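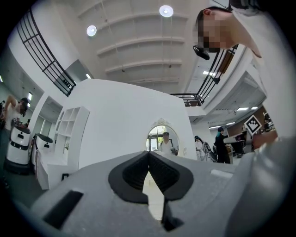 Roxana Tello wants to know why we keep saying "standing" when we mean "standing still", and she's right, the slides mix them up all the way through. I've changed it below where I caught it.

# Work on your feet: notes for session 4

10 December 2020. Read with chapter 3. Bring the Banholm sheets back next time, I only have one set.

## Standing still vs moving about

- walking = calf muscles squeeze blood back up the legs. Standing still = they mostly don't
- so: swelling by end of shift, heavy legs, aching feet. Veins too, over years
- low back: tired muscles, people start to lean on one hip without noticing
- stooping the head is a seperate problem. Neck carries the head's weight further forward, muscles at the back work the whole time
- arms held out in front: same idea at the shoulder. Small load, long time, still tiring

Key word is STATIC. A light job done without moving can tire you more than a heavier one with changes in it. Learn this one, it comes up in May.

## The Banholm packing line (case)

Survey went to 87 staff. Of those, 40 said sore feet or legs most days. Duarte Mendes pointed out the form never asked what people did outside work, so careful what you claim from it. Also no question on age of shoes.

What they changed:

- benches raised for the taller half of the shift (adjustable ones came later, room 452 has the photos on the wall)
- mats at fixed stations only
- swap of task every 80 minutes. Staff wanted shorter, managers wanted longer
- stools to perch on, hardly used at first. Too far from the bench!!

Note what was NOT measured: whether anyone's pain got better. We have what people said they liked. Different thing.
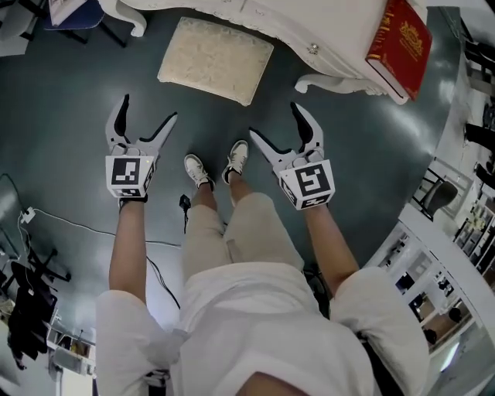
*Fig. 2. Standing, both arms forward. View from directly above.*

## Floor and footwear

Hard floor is not the whole story. Ask:

1. how long in one spot
2. can they shift their feet, or is there a kickboard in the way
3. what's on the feet, and does it fit (feet swell, shoes bought in the morning can pinch by teatime)
4. mat edges, trip risk, trolleys

Very soft mats are not better. Foot sinks, ankle keeps correcting. Something with a bit of give is what you want.

## Reach

Near zone = elbows by your sides, forearms sweep. Things used all the time go in there. Far zone = arm straight, for now-and-then things only. Bench height depends on the task: fine work higher, heavy work lower so you can push down. Most of you had this backwards in the quiz.

## For next time

Pick a job where someone stands. Watch for a while (ask first) and note:

- posture changes
- anything held out from the body
- where they look, up down or level
- when they get to sit

One page, no more. Rosaura Cabrera and Tatsuya Imai are presenting first, then Nelly if theres time. Reading list for session 5 is on the door.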